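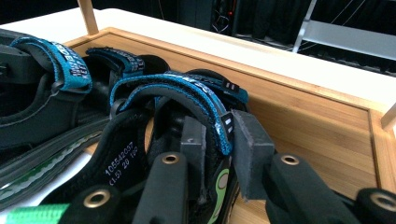 Strapped footwear and tray, Hosavora subset, wrist view from the hand-held gripper.

Hosavora footwear subset: read this before you train on it

Status: second release, 2nd October. Maintained by the Brurnden data group. Collected at the Urnthorpe bench.

What it is

Roughly 3000 short recordings of a person using a hand-held gripper to move strapped footwear into, out of, and around a shallow tray. Each recording has wrist video, gripper opening, and an estimated hand path. There is no force signal. Anyone claiming to learn "gentle handling" from this should explain where the gentleness is stored.

Why we are wary of it

Straps are hard. They fold over each other, they cover the fingers, and two black shoes side by side can look like one object. We wanted that difficulty. We are less sure the recordings teach a policy to deal with it, as opposed to teaching it to close on the brightest thing in view. In our own checks, a model given only the bright blue regions of each image did uncomfortably well.

The success labels deserve doubt too. The person collecting pressed a button at the end of each recording. In September we had 1000 of them relabeled by someone who had not been at the bench, and the two sets of labels disagreed often enough that we now ship both. Use label_bench and label_review as you like, but say which one you used.

Known problems

Hand path drifts when the fingers are deep in the straps and the camera sees little else.
Lettering and tags on the shoes are readable in many recordings. A model can memorize them.
Background is nearly constant: white tabletop, dark area beyond. Do not report generalization to new rooms from this subset.
Instruction text was written after collection, from a template. It is not evidence of language understanding.

Splits

Train and test are split by session. The first release split by recording, and every test number published from it should be ignored, including ours. The Zúñiga loader still defaults to the old split. Pass split_version=2 or you will get it without a warning.

Before you ask for more data

We have been asked to collect 10 times as much. We would first like to see one result on the present set that survives having the straps recolored.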